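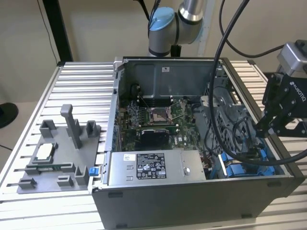 Figure 3. A desktop tower on its side with the panel off and the CPU socket open.

3.2 What people touch first

I've always suspected that color does more of the teaching inside a computer than any manual, so for this part of the study I mostly kept quiet and watched hands. We had 50 office desktops to strip for parts at the Katmont workshop, and the people doing it had never opened one before. Most of them went for something blue! In the Dell in Figure 3 you can see why I got interested: there's a blue release tab at the front corner of the case, right by the power supply, and the drive carriers are blue plastic too. The cables coiled by the drive cage are black, and so are the memory slots, and people took a good while longer to get around to those (one person asked me if the slots came off).

The socket was another story. Nothing about that lever says "lift me," and around 20 people just stopped there and looked up at me. I'd planned to stay out of it, but I caved on the first Saturday and showed them. Those sessions are left out of the timing data in Section 4.

Skomora Workshop Papers, no. 85 | Contact the editors | Back to top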